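# Unit 5: Reading the Sunday Page

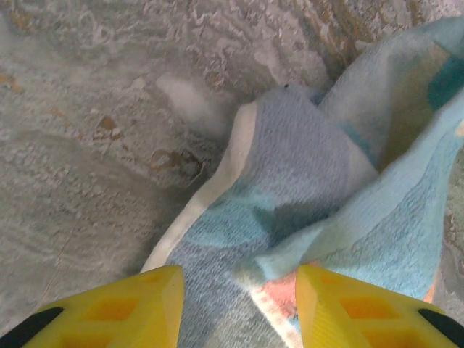

**Janssen**
Instructor, Comics and Print History

Readings for this unit are in the course packet, starting on page 28. Bring the packet to class.

**Layout**

Syndicates sold Sunday strips to papers of very different sizes, so artists drew them to be cut apart. A half page could be rebuilt as a third of a page by dropping the title panel and the first gag. When you read a reprint, check whether the top tier is missing. Many book collections were shot from the shorter version.

Terms to know:

- *topper*: a small companion strip run above the main one
- *drop panel*: a panel an editor could remove without hurting the story
- *tier*: one horizontal row of panels
- *bleed-through*: ink from the back of the sheet showing on the front

**Color**

The artist usually marked up a proof with a color guide. The engraver did the separations. Colors that shift between two papers on the same date are normally a printing difference, so don't credit them to the artist.

**Assignment 2**

Pick one Sunday strip from the Hindutthorpe scans and write up its panel order, its drop panels and any sign of trimming. Two pages, typed. Give the paper's name and the page number if it survives. Strips from the Plulline reprints are fine for comparison only, as the lettering was redone.

Due at 11 a.m. on the last class day in March. Late papers lose one grade step.

Next unit: daily strips and the four-panel gag.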